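Gripper squeezes a soft toy bottle but loses it on the lift – what should I change?

Hi all! Our little group at the Tolorbridge shared workshop is teaching an arm we call Grumetti to tidy a toy kitchen. The felt ketchup bottle is driving us up the wall. In 16 tries last Wednesday it slid out on 11 of them, usually as the arm started to rise. Wrist camera view: 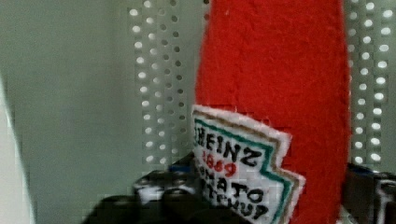

grumetti_keeper
Workshop member, arm and wiring

I've tried closing slower and closing harder, and neither helped much. The bottle lies in the colander for this task, and we come at it from overhead, near the bottom end. 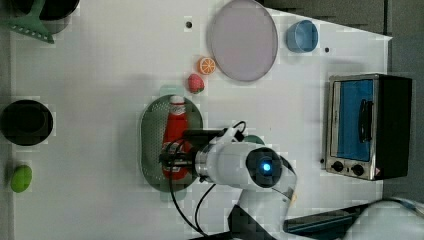
2 answers

Answer from Lo (regular)
What a fun build! I'd move the grasp up toward the middle of the bottle – felt gives a lot, so if you hold one end the rest just droops and levers itself out. Then close, wait a moment, and lift the first inch very slowly. Thin rubber on the fingertips did wonders for mine, and it's cheap to try. Do check your cables have slack at the wrist too.

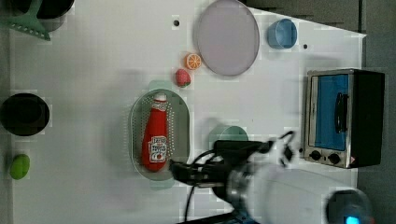
Gripper by the base of the bottle, from the asker's overhead camera

Answer from benchtop_6
more grip force. mine is at 1,000 in the settings, no idea what units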